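The Drawer Divider Question
By Bimla Singhal

Every January the same advice comes around, and every year a few more readers write in to ask whether I've been converted. Sort everything you own into small labeled boxes, the advice goes, and you will save time, money and possibly your marriage. I have my doubts. I had them before I tried it, and I tried it for six weeks.

The method making the rounds this year comes out of a paperback called The Fasberg Home. It claims that the average household loses 200 hours a year looking for things. I went through the notes at the back for a source and found a web page that no longer loads. 200 hours is more than half an hour a day, every day, including the days you spend at the beach. I lose my glasses as often as anyone and I don't come close.

Then there is the shopping. For a book that tells you to own less, it sends you to the store a lot. The starter list calls for drawer trays, shelf risers, lidded bins in 2 sizes and a label maker. I priced it at Litero and again at Basa, buying the plainest version of each thing, and the cheaper total was $552. That was before tax, and before the second label maker cartridge, which you will need by the middle of the pantry.

I borrowed what I could and bought the rest on sale. The kitchen went well, I'll admit that much. Spices in a shallow tray are easier to find than spices in a cupboard, and I have kept the tray. The trouble started with everything that didn't have an obvious category. Where does a bicycle pump go? The book says "active living." My husband looked in the garage, where the pump has been since we moved in, and then he went out and bought another pump.

Mrs. Mittal from the library book group had a better run of it. She did the linen closet and the sewing things and stopped there, and she says she'd do those two again tomorrow. I believe her. She also told me her closet was fairly tidy to start with, and I suspect that is true of most people who swear by this sort of thing - the book finds the neat and tells them they are neat.

My own view, for what it's worth: bins are fine for things that are all alike. Batteries, socks, holiday lights. Once you need a label to remember what you decided, you have made yourself a filing job, and filing jobs don't get done on a busy evening. A few strips of tape to mark off sections of a shelf will tell you just as quickly whether you'd ever use dividers there, and tape costs next to nothing. Try that for a month before you spend a cent.

Blue tape marking off sections of a work surface.

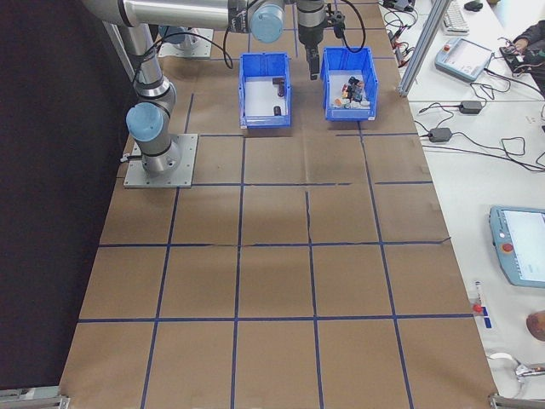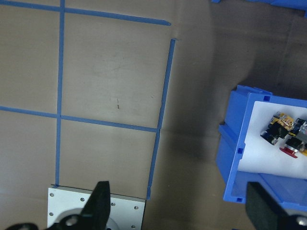

Issue 6, page 2

If you've kept a labeled pantry going for longer than a year, write and tell me. I'd like to hear about the bottom shelf in particular.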